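4.2 Two-arm cloth spreading

The second set of trials looked at spreading, where a piece of fabric must be picked up and pulled out between both grippers before it can be laid down or folded. We used the same two-arm cell as in Section 4.1. All demonstrations were given by two operators, Abbasi and Lacerda, who worked in blocks of 24 and switched after each block.

The policy was first trained on 3000 short demonstrations of single-arm picks, then tuned on 1149 demonstrations that used both arms. We call the tuned version Plimier. The version without tuning is listed as Trinska in the tables. Both see the same camera views and joint readings, and both predict targets for the two arms in one step.

Dark fabric was the harder case. Folds in black cloth show little contrast, and the policy often picked a fold when it should have picked an edge. Adding wrist force to the input helped - mostly in the moment when the cloth goes tight and the arms need to stop moving apart. Trinska tended to keep pulling until one side slipped. Plimier slipped less often, but it sometimes stopped early and left the top edge slack.

We scored a trial by the state of the cloth at the end of the pull, using four grades from bunched to flat. Pleats along the held edge were allowed in the second-best grade. Figure 4 shows both arms holding a piece of black fabric over the table.

Figure 4. Black fabric held between the left and right grippers.

Shares: 24 | Comments: 4

Related items
Mirani: grasp points on folded towels
Force limits for two-arm pulling
Plumon data notes, May release
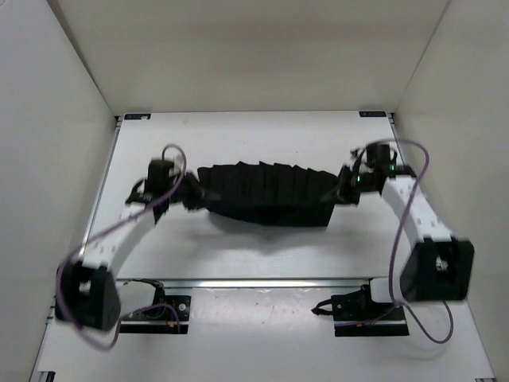 Why is wrist force useful when two arms spread a cloth?
It tells the policy when the cloth has gone tight, so the arms can stop moving apart before one side slips.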